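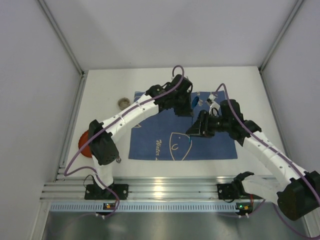 Why Do You Get a Fever?

• A fever is a body temperature that is higher than normal.
• Your body raises its own temperature, usually to help fight germs.
• Most fevers go away in a few days.
• Tell an adult if you feel hot, shivery, or unwell.

Your body works best when its inside temperature stays close to 98.6 degrees Fahrenheit (37 degrees Celsius). The number moves up and down a little during the day. It is lowest in the early morning and higher in the late afternoon. A reading of 100.4 degrees or more is usually called a fever.

What controls your temperature?

A small part of the brain called the hypothalamus (say: hi-po-THAL-uh-mus) works like the thermostat in a house. Nerves tell it how warm the body is. If you are too warm, it makes you sweat. If you are too cold, it makes your muscles shiver, and shivering makes heat.

What happens when germs get in?

White blood cells find the germs and release chemicals into the blood. Some of these chemicals cause the hypothalamus to choose a higher setting. Your body is now cooler than the new setting, so you feel cold and may shiver, even under a blanket. Blood vessels in the skin get narrower to hold heat in. When the setting goes back down, you feel hot and you sweat.

Many germs grow more slowly at a higher temperature. Some white blood cells also work faster when the body is warm.

How is a fever measured?

An adult uses a thermometer. It may go under the tongue, in the ear, under the arm, or across the forehead. These places do not all give the same number - the armpit often reads lower than the mouth. If you have just had a cold drink, wait 30 minutes before a mouth reading.

What helps?

Drink water often, because sweating uses up fluid. Wear light clothes and rest. A parent may give you a fever medicine. Never take medicine by yourself, and do not take aspirin unless a doctor has said to.

When is a doctor needed?

An adult should call the doctor if a fever lasts more than three days. A stiff neck, trouble breathing, or being very hard to wake up needs help right away. So does any fever in a baby younger than three months.

Words to know

Hypothalamus: the part of the brain that sets body temperature.
White blood cell: a blood cell that fights germs.
Thermometer: a tool that measures temperature.

Written by Humaira Lodhi
Checked by Pao-chu Choi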